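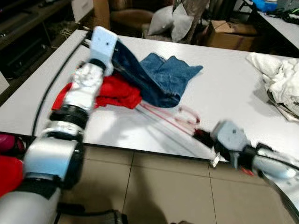 The Big Closet Clear-Out, Part 3

Hi again! If you're new, I'm Gemma Messina, and this gallery is where I keep track of me trying to get all our clothes down to what fits in one normal closet before we leave for the new place in Arport. The new bedroom is lovely and bright and has almost no storage (who designs these things?), so every shirt has to earn its hanger.

Part 1 was coats and part 2 was shoes, and both of those were easy compared to this. Part 3 is the everyday stuff – jeans, tops, straps and strings and whatever else was living at the bottom of the hamper. I've been at it on and off since the start of August, mostly after 9 at night when the house finally goes quiet.

Denim over red, white heap in the far corner
Blue jeans across the white tabletop, with bright red underneath and to the left. I love those two colors together way more than I expected to, and now I want a whole quilt like it. The crumpled white cloth is at the far right edge, and whites always end up last with me.

Little red and black piece at the front
Thin red and white strands running across the table toward the jeans, and a small white tag hanging down near the edge. Anything stringy gets untangled before it goes in a pile. I learned that after pulling one tank top out of a Flirkis bag and getting four other things with it!

How I'm sorting, for everybody who asked last time:

Jeans get laid out flat so I can see the waistband and the knees. If the knees are gone they go in the scrap bag for my sister, who makes placemats. If they're fine but I haven't worn them since last fall, they go to the Ulloa Street swap.

Reds get their own pile, always. I had a pink dish towel incident in college and I'm still not over it.

Whites I check by the window in the morning, when you can see every coffee drip. Evening light is too kind.

Tags I read before I decide anything. Hand wash only? Bye. I'm never going to do it and we all know it.

I tried the Trarnilar folding method too, where everything stands up in little rows. It looks so pretty for one day – then somebody digs for a T-shirt and the whole row falls over. Back to regular stacks for us, sorry to the three of you who recommended it.

A reader wanted to know if I steam things before they go to the swap. Tops yes, jeans no. I fold jeans in half lengthwise, then in thirds, and they stack just fine in a grocery bag.

Still to come are the sweaters, plus one very full drawer of socks. If you've got a good use for single socks, leave it in the comments, I have plenty to practice on.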